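业余队主教练想走，队员该不该开口留人？合同谈到一半最难受 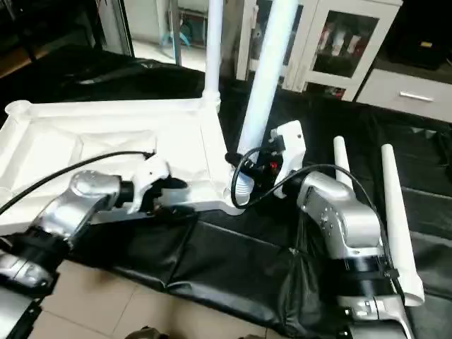 白色塑料框架与两只机械臂

提问于 2023年2月　浏览 539　回答 3

先说一下情况。我在 Orden 踢了快四个赛季，市里的业余联赛，十一人制，我踢右后卫，偶尔客串中卫。球队不大，但是有正经的俱乐部架子，主教练是拿工资的（不多，别想太多），合同一年一签。

我们现任教练是去年十一月半路接手的，当时队里一团糟，连输了好几场，更衣室里谁也不跟谁说话。他来了以后先把防线往后收，训练里加了好多定位球，然后队伍就慢慢缓过来了，到现在14轮比赛拿的分比上个赛季全年都多。我自己也是他来了以后才学会什么时候该插上、什么时候老老实实待着，以前我就是个只会往前冲的傻子哈哈。

问题是他的合同到赛季末就没了，俱乐部说"在谈"，他自己说"再看看"。上周训练完有人传 Galli 那边找过他，Galli 比我们高一级，场地也好，有真草。这下群里就炸了，有人说要全队联名写封信，有人说每人多交点会费给他涨工资，还有人已经开始生气，说他要走就早点走，别拖着大家。

我想问的是：
队员到底适不适合去跟教练说"希望你留下"？会不会给他压力，或者让俱乐部觉得我们在逼宫？
还有就是下赛季的注册四月份就要开始了，我要不要等他定了再决定自己续不续？Retero 那边也有朋友喊我过去，我不太想去，但是如果教练换人我又没底。

有类似经历的朋友说说吧，谢谢！

回答一（提问者已采纳）

我踢球加带队也有些年头了，两边的位置都坐过，说说我的看法，长一点你慢慢看。

先说第一个问题，可以说，而且我觉得应该说。业余队的教练其实挺孤单的，赢了球大家去吃烧烤，输了球就他一个人在群里发总结，没人回。我带队的第二年也碰到过续不续的事，那时候有个替补门将训练完帮我收标志桶，顺口来了一句"教练明年还在吧"，就这么一句，我记到现在。所以真的不用搞得很隆重，找个训练后的时间，一两个人，把你帖子里写的"学会什么时候插上"那段原话讲给他听就行，比什么联名信管用多了。

联名信我不建议。你想啊，信写给谁？写给教练，他要是最后走了，见面多尴尬。写给俱乐部，管事的人看了肯定不舒服，钱的事本来能谈的可能也变得不好谈了。而且一联名就有人不想签，不想签的人又不好意思说，更衣室好不容易好起来，别为这个又裂开。

涨会费那个更要小心。我以前那支队干过，每人多交1000，一开始大家热血沸腾，等到真要转账的时候一半人装死，最后几个交了钱的觉得自己是老板，换人都要过问两句，教练干了半个赛季就受不了了。教练的工资还是让俱乐部出面谈，你们想帮忙就去拉拉赞助。

至于 Galli 的传言，我的经验是二月份的传言听听就好，每年这个时候都满天飞。他说"再看看"很可能就是字面意思，家里的事、上班的事、下赛季能留住哪些队员，都要看。对了，最后这一条你们倒是能帮上忙：主力要是早早表态续约，他心里也踏实。

第二个问题，注册的事，看你自己更在乎什么。我会先问清楚截止日期，一般四月开始不等于四月就要交表，中间还有好几个星期呢。你可以跟俱乐部直说，我倾向留下，想等教练的消息再签，正常的俱乐部都能理解。不过也别把全部指望放在一个教练身上，你跟防线那几个人踢了四年，这种默契到 Retero 是要从头来的。

还有一点，他要是真走了，别骂。圈子就这么大，说不定过两年又在哪儿碰上，我现在的助教就是当年从我队里"叛逃"的教练，笑死。

回答二

想那么多干嘛，教练来来去去太正常了，我在的队三年换了三个，照样踢。你该续续，谁来都得有右后卫。

回答三

同意一楼大部分，但是有一点我不一样，我觉得可以由队长去问一次时间。不是问留不留，是问什么时候能有结果。我们队以前就是谁都不好意思问，一直拖到六月，然后教练说不干了，临时找人找不到，最后队里一个老前锋顶上去，第一场排了两个左边锋……那个赛季不提也罢。

所以跟俱乐部约个日子比较好，比如三月底之前给个说法，成不成大家都有时间准备。语气好一点就行，教练自己应该也希望早点定下来。

另外楼主如果真的要去 Retero 试训，记得先看一下你们联赛的规定，我们这边赛季没结束就去别的队参加训练是要报备的，有人因为这个被停了两场。训练赛算不算我不确定，好像每个地方不一样，你问一下联赛办公室。

提问者追评

谢谢大家！！昨天训练完我真的去说了，紧张得要命，话说得乱七八糟的，他听完拍了拍我肩膀，说下次传中前先抬头 = = 也没说留不留。联名信那边我在群里劝了一下，暂时不搞了，队长答应去问时间。会费的事还在吵。有消息了再来更新。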